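Sorting dried black beans: tray or bowl, and how to clear the last few?

Posted in Kitchen & Storage — Thursday, January 9, 2025

Ingrid Lyons
I buy dried black beans in 900 g bags and decant them into jars. Before they go in I like to pick them over for grit, split beans and the odd bit of stalk. At present I use a mixing bowl, and the good ones keep rolling back over the ones I have not checked. A colander is no better. I have tried the worktop itself and lost a fair number under the cooker. Is there a standard way of doing this? Also, whatever I use, there are always a few left in the corners that my fingers will not pick up.

Tùng Mạch
Use a baking tray with raised sides. A dark one is fine for finding pale grit and stalk, but black beans themselves show up poorly on it, so work under a decent light. Do it in batches of 200 g. More than that and they sit two deep, and you are back to the bowl problem.

Put the batch at one end of the tray, on the left if you are right-handed. Spread your fingers and draw a few beans at a time towards the clear end, checking as they move. Rubbish goes in a saucer beside the tray. Keep the tray flat on the table; if you tilt it, everything runs together.
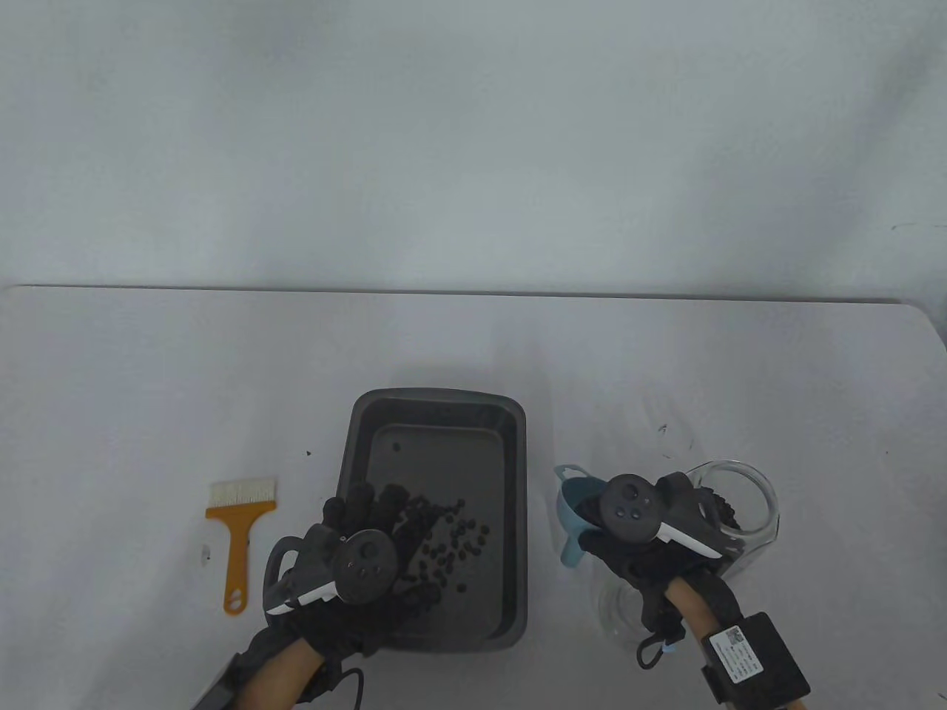
For the last few, use a small flat brush, the sort sold for pastry, kept dry and kept for this job only. A brush that has had egg or oil on it will leave a film on the beans and they will pick up dust in the jar. Sweep towards one corner, then lift the opposite end and pour from the corner over the jar. A rounded corner pours reasonably well. If yours sprays, put a wide funnel in the jar first.

With a bit of practice a 900 g bag takes 20 minutes.

Cletus Castellanos
I just rinse mine and pick out anything that floats. Never had a problem.

Tùng Mạch
Rinsing is fine immediately before soaking. It is no use before storage — they must go into the jar dry — and it does not find small stones, which sink with the beans.

Esperanza Park
Agree with the tray. I would add a folded tea towel underneath if your table is smooth, as mine slid. The Semple tray I have is too shallow for this, so look for at least 4 cm at the sides. White paper in the bottom helps with black beans, though it needs taping down.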